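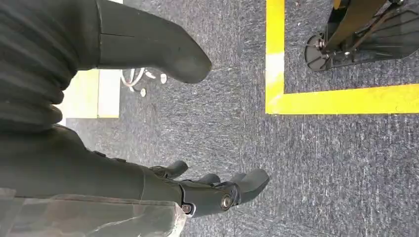

OK I have become a carpet person and I need to talk about it. Gray carpet specifically. Thread, because I can't fit this into one post and I've tried.

Background for new people: we took over the upstairs room on Kirnance Street at the start of the year and everybody's first question was when we were pulling the carpet up. I was on that team too! I had a whole folder of cork samples!

Then I spent a week working on the floor and changed my mind completely. Carpet is GREAT when you work low down. Your knees last all afternoon. You drop a screw and it stays where you dropped it. On the old tile I'd hear one go tick tick tick and then I'd be lying under the radiator with a flashlight.

Also the sound. The old place in Tekcombe had a hard floor and every phone call sounded like I was in a swimming pool. Now I can talk at normal volume and the person downstairs has stopped texting me (we're friends now, she has lent me her carpet rake, more on that in a sec)

And gray is just a really kind color to live on. Dark stuff shows up against it, light stuff shows up against it, lint mostly doesn't. I don't know who picked this one but I'd like to shake their hand.

Carpet rake!! Have you all known about these? It's a rake. For carpet. You go over the floor before you vacuum and it pulls up so much fluff you could knit a second carpet. I did the corner by the door first and yelled for someone to come look.

Current routine, for the two of you who asked: rake, vacuum one way, vacuum across, done. The whole room takes me 12 minutes, which is a podcast intro and a couple of ads.

Spots: cold water and a white cloth, press, don't scrub. I scrubbed a tea spot in February and now there's a fuzzy patch that I think of as mine. Put a chair on it.

I priced replacing it back when I was still on the cork side. Clulska quoted 1,081 for floor and fitting. The rake was free and a rented cleaner from Sitthichai is 58 for the weekend, so you can guess which one I'm doing.

Booked the cleaner for the first weekend in May. It needs everything off the floor, so if you're local and like carrying things, message me, there will be noodles.

Will post before and afters of the water in the tank because I know what you people are really here for.

Oh and someone asked about edges. Crevice tool, slow, right up against the baseboard, and do it BEFORE the rest or you end up dragging it all back out over your nice clean lines. Ask me how many times I did it the wrong way round (4)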